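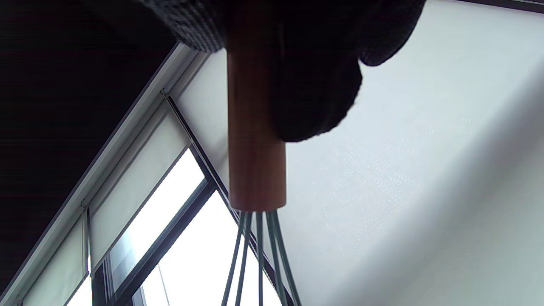
My whisk, four months in

I bought this one in September, after my old steel balloon whisk started shedding loops into the pancake batter (gross, I know). The wooden handle is what sold me, plus the teal coated wires, which are gentle on my nonstick pans. I've whipped cream with it, rescued a lumpy gravy or 2, and made more custard than any household needs!

It's great on eggs. On stiff cookie dough it's hopeless – the wires just bend and sulk – so I still reach for a spoon. Cleanup takes a minute if you do it right away. Leave it overnight and you'll be picking dried batter out of the spot where the loops meet the handle, and I've done that way too often. I rub a little mineral oil into the wood when it looks thirsty.

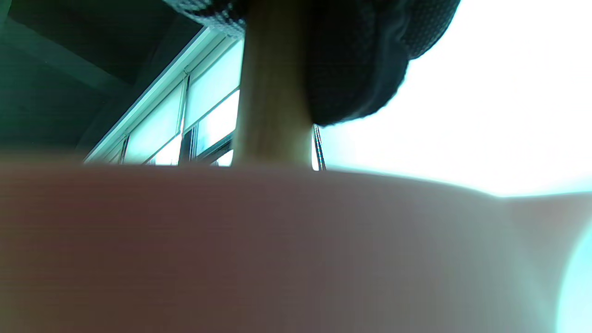

A reader going by Zilance wrote in to say hers went through the dishwasher 10 times and the handle split, so please wash yours by hand. I'd still buy it again.

Posted 1/31/13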